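Walside Manipulation Challenge

The Walside Manipulation Challenge is an annual student robotics competition in which teams program robot arms to sort, stack and line up small objects. It is open to high school and community college clubs and is run by the Totero Education Trust. The season begins in September with the release of the task list and ends with a final held on a Saturday.

History
The competition grew out of an after-school class taught by Olga Barrientos at Baudry Technical High School. The first edition was held in 2000 with a single task, the transfer of a block from one marked square to another. Two-arm tasks were added later at the request of the participating clubs. The most recent edition drew 189 students, of whom 134 competed in the two-arm division.

Format
Each team receives a set of wooden blocks and a written task list. Blocks may be placed on any hard, level surface during practice — most clubs work on the floor or on classroom tables. Runs are timed, and a human operator may not touch the arms once a run has started. Points are given for correct placement and taken away for dropped blocks and for contact between the arms.

Teams may design and print their own brackets, provided that drawings are handed in before the final. The control software must be written by students. Mentors may answer questions about safety and wiring but may not edit code.

Equipment
In the two-arm division, the arms share one work area and must be controlled as a pair. Green indicator lights, white printed brackets and corrugated cable conduit held with zip ties are found on equipment used in student work.
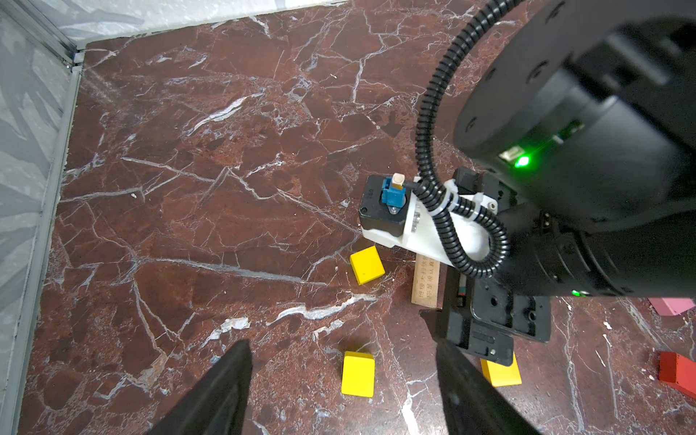

Can a school enter more than one team?
A school may enter two teams, provided that each has its own mentor and submits its own code.

Awards
The overall winner receives the Vendon Cup. A separate prize is given for the best engineering notebook — it is judged before the final and does not affect the ranking.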